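Heltbridge handling project: progress report to Bramwood, May

Open day

The Havov workshop was open to visitors from 10 a.m. to 3 p.m. and 70 people signed in, against a target of 100. Nelly Arboleda ran the demonstration table. Ragnvald Bakke took questions on safety and cost. 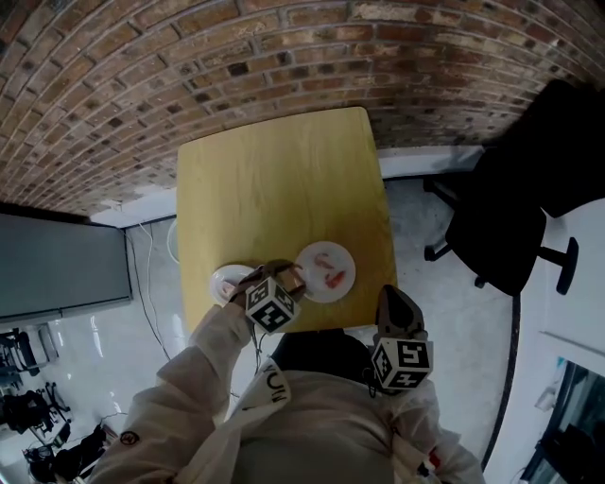 Demonstration table with two plates and the pair of hand-held grippers.

Visitors asked mostly about soft items and how long an operator needs to learn the grippers. We have no good answer on training time yet and will report one next period.

Recordings

The set now stands at 1491 recordings. Daza has delivered the spare jaws.

Still open: the second table, and the invoice for printed signs.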